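4.2 Does a freestanding tub need clear floor on every side?

Makers of freestanding tubs tend to sell them on the idea of open space. The Wistier planning guide asks for a clear strip on all four sides, and the Jadix guide repeats the advice almost word for word. Neither one says where the advice comes from. We doubt that it describes how people use such rooms, and our survey gives little support to it.

Of the 484 rooms in the Lunde sample, 145 had a freestanding tub. In 90 of those, at least one piece of movable furniture stood within arm's reach of the rim. Stools were the most common, then chairs, then small shelf units. Few owners called this a problem. Several said they would not use the tub without something beside it to hold a towel, and it is hard to see what the open strip would offer them in return.

The placing of the taps matters more than the guides allow. Figure 3 shows a white rectangular tub with rounded corners, set on gray marble-patterned tile. Its tall curved spout, hand shower and three knobs, all black, are lined up along one rim. A round wooden stool and a metal-framed chair stand close to the tub. With fittings placed like this, one long side has a use that the others lack, and a rule that treats all four sides alike misses the point — a person has to get to the knobs, and does not have to walk a full circle.

We would be careful about going too far the other way. Furniture near a tub may only mean that the room is small, or that the tub was bought first and the rest had to fit. The Tamum follow-up covered just 16 rooms, too few to settle the matter, and it relied on what owners chose to tell us. Still, the claim that free floor on every side makes a tub easier to use has been repeated far more often than it has been tested.

Figure 3. Freestanding tub with rim-mounted black fittings and seating close by. 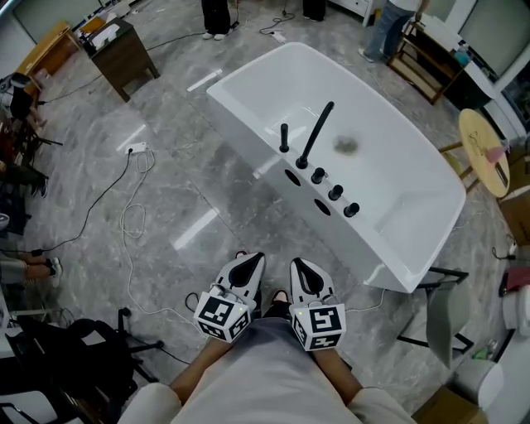
4.3 Storage within reach of the rim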